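Student Robotics Practicum, Cloth Handling Project
Workshop notebook, Golestani Laboratory
Entry for 24 April 2018

Purpose of session. To continue the fold trials on striped fabric, to record the state of the gripper after last week's pad replacement, and to settle which grasp routine the student team will carry into the July demonstration. The flat-grasp routine (Zaser, second revision) and the edge-grasp routine (Clutex) were both on the schedule. Only Zaser was run to completion.

Setup. The round table was used again. The arm was homed twice before the first trial, as the first homing left the wrist joint short of its mark. Travel speed over the table was held at 80 millimeters per second for all trials. Closing force was left at the value entered in the previous session. The students completed the power-on checklist without assistance and initialed it. One item on that list, the check of the cable loop at the wrist, still refers to the old bracket and should be rewritten.

Calibration. The wrist camera was recalibrated with the printed board. The lens is very wide, and the correction remains poor near the rim of the view. Any corner that falls there should be treated as unreliable until the arm has moved and looked again. The team proposed a second look from a hover height of 300 millimeters, and this was adopted for all trials from the third onward. It adds time to each cycle. The cycle time was not logged and should be next session.

Trials. The starting state for each trial is one end of the cloth gathered and the other end laid out flat. The routine is to find the straight edge at the flat end, lower one fingertip beside it, slide under, close, and lift. The stripes run across the width of the cloth, and the edge finder has a tendency to accept a stripe boundary as the edge of the fabric. This was noted in March and has now been confirmed with the new code. 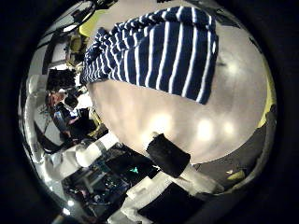
Wrist camera view. Striped cloth on the round table, bunched at the left end; fingertip pad below it.

The overhead lights continue to cause difficulty. Their reflections on the tabletop are bright enough to pass the threshold used for the white stripes, and the segmentation step then joins a reflection to the cloth when the two lie close together. The students tried raising the threshold, which removed the reflections and also removed part of the stripes. A fixed mask is not a solution, as the reflections move with the camera. The team was asked to consider the spacing of the stripes as a test: the stripes are even and the reflections are not. One student began a short script for this and will bring it to the next meeting. Turning off one bank of lights was also suggested. It was declined for the present, as the demonstration hall will be at least as bright as this room.

Results. Zaser closed on the fabric in the majority of trials, but it lifted a single layer cleanly in fewer than half. The failures were of two kinds. In the first, the finger came down inside the edge and pinched a fold in place of the hem. In the second, the pad pushed the cloth ahead of it and no grasp was made. The second kind was more frequent when the approach angle was shallow. The trial sheets are in the project binder, and the logs are saved under run 103. Please do not overwrite that run; the earlier log with the same prefix was lost in this way.

Clutex was loaded but stopped at the planning stage with a joint limit warning. The planned path asked the wrist to turn past its range in order to reach the far side of the table. The students traced this to the table radius, which had been entered as 700 millimeters in the field meant for the diameter — or the reverse; the comment in the configuration file does not agree with the field name. The table is to be measured and the file corrected before Clutex is run again.

Gripper condition. The replacement pads are seated properly. They are firmer than the previous set, and this may account for some of the pushing described above. A softer set has been requested from Cono. Until it arrives, trials with the present pads should be marked as such on the sheet.

Conduct of the session. The rotation of duties (operator, recorder, safety) was followed, with one exception late in the afternoon when the recorder also acted as operator for a single trial. That trial has been struck from the results. Students are reminded that the person at the stop button holds no other duty while the arm is enabled.

For next session:
Measure the table and correct the configuration file.
Log cycle time with and without the second look.
Test the stripe spacing script on the saved frames first, then on the arm.
Repeat the shallow approach trials at a steeper angle, same cloth, same speed.
Rewrite the cable check on the power-on list.

The decision between the two routines is deferred. Zaser remains the default.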